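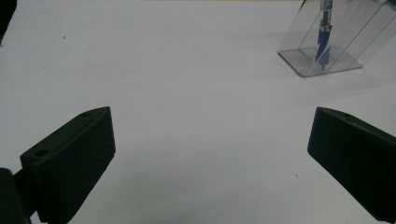
5. The Open Day at the Somboon Workshop

5.1 Why we took the system out of the lab

Most of what we have reported so far was done by people who already knew the tool well, and we had grown curious (and, if we are being fair, a little nervous) about how it would fare with people who had never held one. So when the Somboon workshop asked whether we would like a table at its open day on Thursday, September 3, 2020, we said yes before we had worked out how we would get everything there. The day was kept small, with visitors booked in ahead of time and let in a few at a time. That suited us very well, as it left room for long conversations of a kind we seldom get to have with people outside our own field.

We brought the Trotis hand-held gripper, the Muvov software that turns a recording into a motion plan, and a laptop for playback. Visitors were invited to pick up the gripper, try a short task with it, and then watch their own recording on the screen beside the table. Many of them stayed for a second try, and a few came back after lunch for a third!

5.2 The table and the task

We kept the table plain on purpose. Our earlier trials at Flaltlow had used a patterned cloth, and newcomers had found it hard to judge where the fingertips were against it. A white top made this much easier, and it also made the playback pleasant to look at, even for visitors standing well back from the laptop.

Figure 4. The working area as recorded from the hand-held gripper, with the two black fingers apart over the white tabletop and a clear acrylic container at the upper right. The tall blue object with the silver collar stands upright inside the container.

The task was to bring the gripper over to the container, close on the blue object, lift it clear, and set it down again on the open part of the table. It sounds simple when written out like that, and we had thought of it as our easy task, the one we would use to warm people up. Clear acrylic is a tricky thing to reach into, though. The panels catch reflections, and several visitors told us that they were less sure of the nearest panel once they looked at the playback than they had been while holding the tool. We found this a very useful remark, and it has changed how we plan to introduce the container next time.

The shape of the fingers drew more questions than anything else we had brought. They are thick and wedge-like, narrowing toward the tips, and visitors wanted to know why we had not made them thinner. The answer we gave all day long is that thin fingers bend, and a bent finger makes for a recording that the arm back in the lab cannot follow faithfully. People seemed happy with that — one visitor, who repaired clocks, stayed on to tell us a great deal about tweezers.

5.3 What was recorded

By closing time we had kept 402 recordings. We set aside 14 more in which the gripper had been put down partway through, usually so that the visitor could ask something. Each visitor heard the same short introduction, which took 3 minutes, and was then left to find a comfortable grip. We did correct people if they asked, and we note this plainly, as it means the recordings are not free of our own habits.

We do not claim that a single day at a friendly workshop stands in for a proper user study. The visitors had chosen to come, they were patient with us, and they had a helper at their elbow the whole time. Even so, we came home with a wider range of approaches to the container than we had gathered among ourselves — from the left, from nearly overhead, and in a few cases with the wrist turned in a way none of us would have tried. Section 6 looks at how Muvov handled these, beginning with the overhead ones.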